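4.2 Gripper comparison on cloth

We ran the same folding task with two sets of fingers, the stock Weltden pair and the softer Gouveia pair, and left everything else alone. Arms, controller gains and camera position were frozen after July, mostly to stop the authors from improving them. The policy was trained on over 4000 demonstrations collected with the Weltden fingers, so the Gouveia set began at a disadvantage, and we expected it to lose politely.

It did not. The Gouveia fingers picked up a single layer of cloth more often, while the Weltden fingers showed a strong preference for two layers, whichever two were nearest. Most of the trouble came at the first grasp. Once both arms had a corner, either set could usually hold on through the stretch.
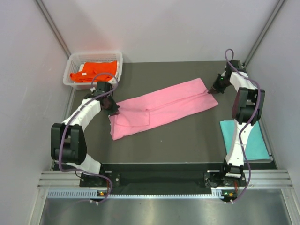
Figure 3. Two-arm grasp on the pink cloth, with the teal cloth folded at the right of the table and the basket in the back-left corner.

Slip was harder to score than we had hoped. The Multex controller reports finger effort, but effort on a thin hem looks much like effort on nothing at all, and we ended up labeling slips by hand from video. Crescencio Paredes labeled every trial twice and disagreed with himself on 9 of them - we left those out of Table 2.

Cable routing also turned out to matter. In the first Vumcombe trials the wrist loops were short, and the arms stopped early on wide stretches, a fault we blamed on the policy for five days. Longer loops fixed it. The policy has not received an apology, and the eight affected runs were repeated with both finger sets.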